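Home Upkeep, Session 9: Damp and Mould

March 21, 2026
By Nazanin Safavi
26 shares | 3 comments

These notes go with the second half of the course. Bring them to the Puvano session in July, when we look at walls and lofts.

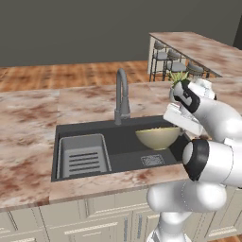

Damp in a house comes from one of three places. It rises from the ground, it gets in through the roof or walls, or the people living there make it by cooking, washing and breathing. The last kind is called condensation and is by far the most common.

Telling them apart

Rising damp stays low on the wall and often leaves a tide mark. Penetrating damp shows as a patch that gets worse after rain – check the gutter outside first. Condensation collects on cold surfaces such as window panes, outside corners and the wall behind a wardrobe.

Using a humidity meter

Put the meter on a shelf away from radiators and windows and leave it for a day before you read it. The house in our case study, on Femska Road, read 61 per cent in the hall and over 70 in the back bedroom. The bedroom window had been painted shut.

Cleaning a small patch

Wear gloves and a mask. Open the window and shut the door to the rest of the house. Wipe with a damp cloth and a mould remover, following the label, and throw the cloth away. Never brush mould dry. Never mix bleach with another cleaner.

Large patches, or mould that returns within a few weeks, need a proper survey.

For next time

Take a reading in two rooms, morning and evening, and write down whether the heating was on. Read page 21 of the course booklet.

Comments (3)

Famley: Is it worth moving the wardrobe if there's no mould yet?

Nazanin Safavi: Yes, leave a gap of a hand's width.

Fu: Page 21 is missing from my copy, can someone send it?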